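Usman Usmani opens the door with a screwdriver in his back pocket and apologizes for the state of the hallway. I tell him mine is worse (it is). He runs Mallska, a one-man business that sorts out bedrooms for people who can't face doing it themselves, and since December he's been turning that eye on his own apartment in Marwat.

"People start with the closet," he says, pouring us both tea. "I tell them, start at the bedside. That's where your life piles up — receipts, chargers, the book you've been pretending to read."

He paid 61 for his own nightstand, secondhand, and he's ridiculously fond of it. It's round, so there's no corner to catch your hip on at 2 a.m., and the drawer follows the curve of the front. I confess I opened it more than once while we talked.
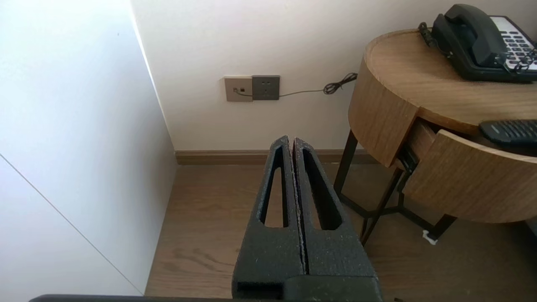
The round bedside table, drawer partly open, with the wall plates and cable beside it.

The cable is our next subject, and he groans before I even finish asking! He had a quote of 2000 from a firm in Darura to move the wall jack, and turned it down flat.

"For a wire? No. I'll get a clip and a free afternoon." He's been saying that for a while, he admits.

What about the raised rim on the tabletop? I'd assumed it was just for looks. Usman shakes his head. "My glasses used to end up on the floor every morning. Every morning! Now they stay put."

His rule for the drawer is simple enough that I've stolen it. Once a month he tips everything onto the bed, and whatever he can't name a use for goes. Last time that meant four pens, a hotel key from Rirnanska and a button he'd been saving for a coat he no longer owns.

"I did keep the button," he says, topping up my tea. "It's a nice button."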